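Home | Household Reference | Rooms | Containers | Laundry | Index

Laundry basket

A laundry basket is an open or lidded container used to hold clothing and household linen before and after washing. It differs from a laundry hamper, which is normally taller, fitted with a lid and left standing in one place. The basket is carried between the room where clothes are taken off, the place where they are washed and the place where they are dried or folded.

Materials and form

Early laundry baskets were made of willow, cane or split wood. These are strong for their weight but can snag fine cloth, and they need to be kept dry when stored. Moulded plastic came into wide household use during the twentieth century and is now the most common material for inexpensive baskets. Wire and folding fabric types are also sold.

Most plastic baskets have perforated sides, and many have a perforated base. The holes reduce weight and let air reach the contents. Some designs keep a link with the older craft by adding a rim with a woven texture in brown or tan, while the body remains smooth. Handles may be cut into the sides or may project from the ends. 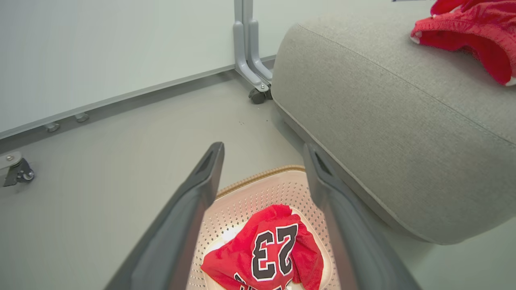 Should damp sportswear be left in a laundry basket overnight?
It is better to hang damp items up first and put them in the basket once they have dried, as even a well-perforated basket allows little air to reach the middle of a pile.

Size and capacity

Makers describe capacity in litres or by the number of wash loads a basket will hold. Neither figure is a reliable guide to use, as bulky items such as towels fill a basket long before it becomes heavy. The Stanuvik household survey recorded the baskets kept in 900 homes. It found that 19 per cent of homes had no basket of any kind and used bags, chairs or the floor. Homes with three or more residents usually kept at least two baskets, one for worn clothing and one for clean.

A rectangular basket with rounded corners fits closely against a wall and can be rested on the hip. Round baskets are easier to turn and to empty but take up more floor for the same volume.

Use in the home

Baskets are kept in bedrooms, bathrooms, utility rooms and, in smaller homes, living rooms. Where a sofa or ottoman is used for sorting, the basket is commonly placed on the floor beside it, so that garments can be moved from the seat to the basket without lifting the basket itself. Sports clothing is often sorted separately. Shirts with printed numbers and lettering are generally turned inside out before washing to protect the print, and mesh shorts are kept away from zips and hooks.
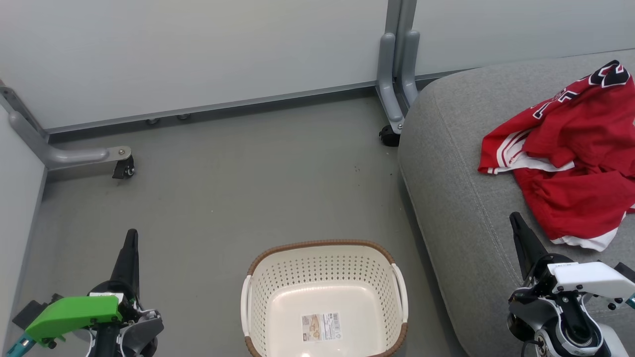

Empty laundry basket beside a cushion holding a crumpled red garment.

The Binham guide to household practice advises that worn clothing should not remain in a basket for more than 7 days. The same guide recommends that clean and worn items should never share a basket.

Care

Plastic baskets are wiped with warm water and a little washing-up liquid, then dried before use. Paper labels left on the inside of a new basket should be removed, as the ink or adhesive may mark damp cloth. Woven baskets are brushed out and aired. A basket with a split rim or broken handle should be replaced, because sharp edges can tear fabric and scratch the hands.

Regional names

In the Ureretti district the term "wash crib" is used for any open basket carried by two handles. In Nieto the same object is called a "linen tray" if it is shallow, and a basket only if it is more than 10 inches deep.

See also: Clothes horse; Hamper; Ironing; Linen cupboard

Last updated: 2020-02-22

Contact the editors | Copyright Household Reference | Back to top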